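Writing the notice

April 1, 2020

My aunt died in January, aged 84, and it fell to me to write the notice for the paper. I had never written one before. The funeral director in Esmont gave me a sheet with blanks on it, and I filled it in at the kitchen table and then threw it away and started again.

The local paper charges by the line. A short notice with no photograph came to 123 pounds, and the one I wanted to print would have been a good deal more. So the first version had to lose the choir, the dog and her years on the counter at Mullard's. I kept her maiden name, Yu, as there are still people who knew her by it and would not have recognised the married one.

The hardest part was the list of family. Four of us are left on that side, and there was some discussion on the telephone about the order. In the end we went by age. I also got the name of her primary school wrong, and a cousin put me right an hour before the deadline.

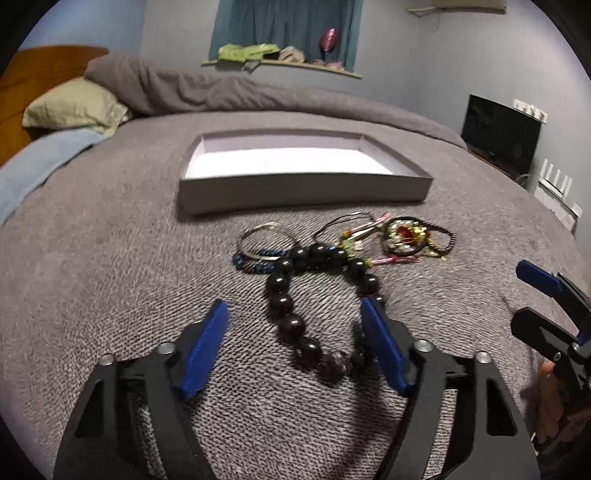
Dark beads and a shallow box on the bed.

The funeral home also has a page on its website where you can put up a longer piece, up to 1000 words, at no charge. I used that for everything the paper had no room for. I wrote about Bornia, the house where she grew up, and the walk down to the bus from there, which she described to me so often that I could give directions. People have left messages underneath. Two were from women she had worked with, and one was from a man who bought his school shoes from her.

If you have to do this yourself, ask for the price per line before you write anything. Check the dates against the certificate. Put the time of the service near the top, as we had it in the last line and several people missed it. We asked for donations to the hospice in place of flowers, and some flowers came anyway, mostly white ones.

I still have to write to the pension people and return her library books. The library is shut at the moment, so the books are by the front door.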